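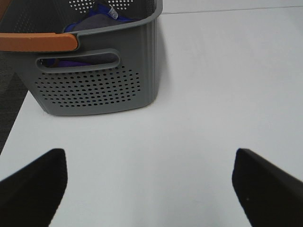
Gray basket, orange handle.

# Bramby Clothing Room - progress report

06/08/2018
From: Akinyi Mfaume
To: Larkason grants desk

Sorry this is short, we open again in an hour. Numbers first, the rest after.

## Where we are

- Families served since the last report: 95
- Items given out: 2503 (last report was well under that, winter coats skewed it)
- Sessions held: 40
- Sessions cancelled: 2, both for the burst pipe on the Tundenel side

School uniforms still the biggest ask by a mile. Polo shirts in the small sizes go the same morning they come in. Mens work pants a close second, and we never have the longer lengths. Baby clothes we have too much of. Have stopped taking newborn sizes until the fall.

The second opening on the late shift is working. Most of the people who come then are in jobs and couldn't make the daytime hours, so that's new families, not the same ones coming twice. Would like to keep it going past the end of the grant, see below.

## Money

Rent paid up through June. Shelving came in under the quote. The washer did not - Van Acker charged extra for delivery up the back stairs, which wasn't in the original price, and I've asked them for a corrected invoice. Still waiting. If they don't budge I'll move it out of the repairs line and let you know how much.

Printing is underspent. We did the flyers ourselves in Spanish and English. Can that go toward detergent? Detergent was never in the budget and we go through a lot of it. Please confirm by email so I have it in writing.

Bus passes: all gone. Could have used twice as many.

## Sorting and intake

Biggest change this period. Before, everything came in bags and sat in bags, and whoever was on shift dug through. Now it gets sorted the day it arrives, by type first and size second. Stained or torn goes straight to the rag dealer, who pays by weight (small money but it covers tea and hangers).

What we still need to fix:

- Labels. Tape peels off everything. Trying tie-on tags next.
- Drop-offs outside hours. Bags left at the door in the rain are a total loss and we pay to dump them.
- Shoes. No pairs system, we lose one of every few. Akward.
- Sorting by size takes too long when the tags are cut out. Need a measuring chart on the wall. 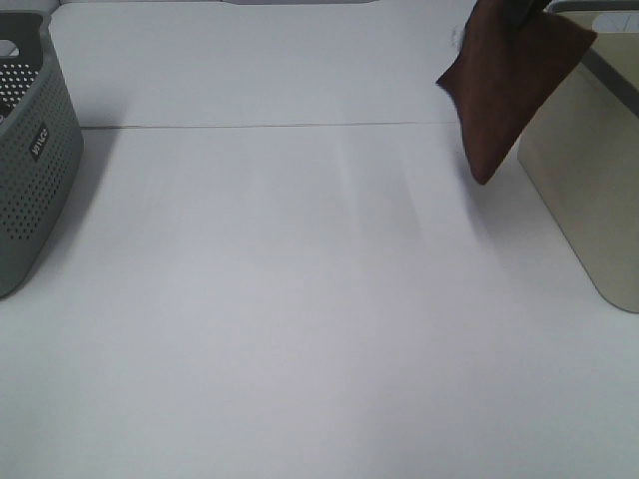
## Staffing

Two part time, same as before. I'm covering the intake desk myself on delivery days, which isn't sustainable and I said so last time. The trainee from the Tundenel placement finished and we'd like another one, paperwork is in. Fire safety refresher done for everybody, certificates scanned and in the shared folder.

## Next period

- Uniform drive before school starts, flyers to four schools
- Get the Van Acker invoice settled
- Coat storage - we have an offer of a dry unit for some 40 dollars a month, need a yes from you first
- Survey of families, short one, paper. Draft to you before it goes out
- Decision on the late opening. Extra hours are funded to the end of the grant and then thats it

Receipts are in the usual folder, sorted by month. One is missing for hangers, I'm chasing the store for a copy. Call me if the layout of the budget table is confusing, I changed the columns.

A.M.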